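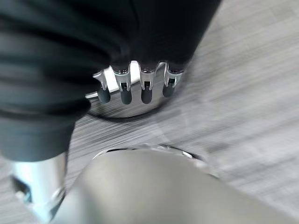

Home Destinations Slow Travel Islands Food Newsletter About

Islands & Coast | Conversations

4 min read

Walking to Sakidura: a chat with the woman who knows the flats

May 16, 2026

I'd been trying to get her on the phone for most of the spring. She guides people on foot from Bromon out to the island of Sakidura when the tide is low, and her phone lives in a dry bag at the bottom of a backpack, so you leave a message and then you wait. When she finally called me back I was in the supermarket with a melon in my hand. We agreed to talk properly later, over coffee, and she asked me not to use her name. "Everybody in Bromon will know it's me anyway," she said, "but my sister reads this stuff and I'd never hear the end of it."

I did the crossing with her last June and have been boring my friends about it ever since. Most people take the Sinar, the little ferry that leaves from the end of the fish dock, and there's nothing wrong with that (the fried dough they sell on board is wonderful, and you should get two). But I wanted to know why anyone would choose to go on foot, and how a person ends up doing it for a living.

"I didn't choose it, I was sent," she told me. "My grandmother lived on Sakidura and my mother was in Bromon, and they weren't speaking. I was the mail." She was 14 the first time she went across alone. She had been over so many times behind her uncle that she hadn't thought of it as knowing anything. "I got to the middle and there was no uncle, and I stood there and thought, well, which way does he turn? And my feet went left. I've trusted them since."

She left at 20, spent a while working the front desk at the Matheson, the big hotel up the coast with the green awnings, and hated nearly all of it. What she did like was talking to guests about where she came from. They kept asking if they could see it. One couple asked so many times that she took them over on her day off, in borrowed boots, and they tipped her more than she made in a week at the desk. "I'm not sentimental about that part," she said. "I saw the money and I did the math."

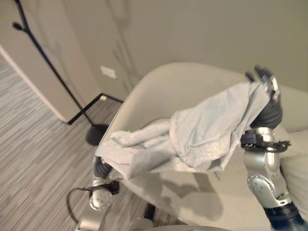 I asked what people get wrong when they show up for the first time, and she laughed for a good while before answering. Shoes, mostly. They bring brand-new hiking boots and the mud takes them. She wants you in old sneakers tied tight, or the rubber booties she rents out of her van, and she wants your ankles covered. The other thing is talking. "They're nervous, so they talk all the way to the first channel. Then it gets deep, up to the knee, and they go quiet, and from then on it's a good walk."

I was one of those people! I think I told her my entire work history before we reached the first marker post. She was very nice about it.

How deep does it get? That depends on the wind as much as the moon, she says. A steady blow from the west holds the water in, and then she'll cancel, even if there's a group standing there with their lunches packed and the sky is blue from one end to the other. People get angry. A man once offered her double. "I told him, sir, the water isn't taking bribes either." She goes out with 4 people at the least and never takes kids shorter than her walking stick, a rule she inherited from the uncle and has never felt like changing.

The island itself, if you don't know it, is one lane with houses along it, a chapel with a tin roof, a bakery that opens when it opens, and a whole lot of sheep. There's a room to rent over the bakery, with a shared bath and a window that sticks. I stayed two nights and would have stayed longer if I'd packed more socks. She thinks that's the right amount of time. "One night you're only tired. Two nights, you start saying hello to the same dog."

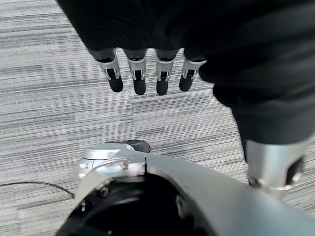
Reading the ground is the part I most wanted her to explain, and it's the part she finds hardest to put into words. She tried it with sugar packets first, then with her hands. The easiest way I can pass it on is to have you look at the striped carpet in the photo, with its long streaks in pale gray, silver and near-black, some of them thin and broken and some broader. The flats are like that from a little way off. It all runs one direction and it all seems the same. Then you catch a place where the stripes shift just slightly, and that, she says, is where you slow down. On the real thing, a shift can mean an old channel filling up with soft stuff, and you want to go around it. "You look for where it stops matching," was how she put it. I never once spotted it before she did.

She's had a few scares. Fog, twice, both in the same fall. The first time she sat her group down on a sandbar and made them sing so that she could walk out a little way, find the next post, and come back to the sound. They sang the only song they all knew, a jingle for a furniture store. She still can't hear it without checking her watch.

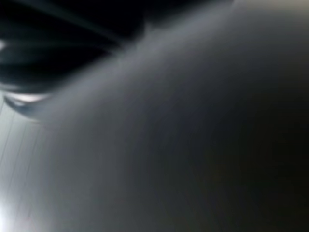 We got onto the subject of the bridge, as everybody does sooner or later. There's been talk of one as long as she can remember, and I expected her to be against it. She isn't, really. Her mother's knees are bad, and a trip to the doctor from Sakidura means waiting on the Sinar, which doesn't run in rough weather. "I'd lose some business. I'd also get to see my mother in January," she said. (The grandmother and the mother made up in the end, by the way – the mother moved out there and has the house now. I asked what the fight had been over and was told, firmly, a stove.)

If you want to go, here's what I can tell you. The walking season starts in late spring and runs until the water gets too cold to be any fun. The crossing takes around two hours, longer if you stop to look at birds, and you will stop to look at birds. Bring a full change of clothes in a plastic bag, something salty to eat, and cash for the bakery. You can come back on the ferry the next day, and most people do. I walked both ways and was proud of myself and then couldn't manage stairs.

Book by leaving a message at the bait shop in Bromon. They write it on a pad by the register and she picks the pages up when she comes in. I asked if she'd thought about a website, and she gave me the look I imagine she gives to new boots.

She had to go after that. The tide tables for next month had come in the mail and she wanted to sit down with them before dinner, with a pencil, the way her uncle did. She finished my coffee too.

Filed under: Islands & Coast, Walks, People We Meet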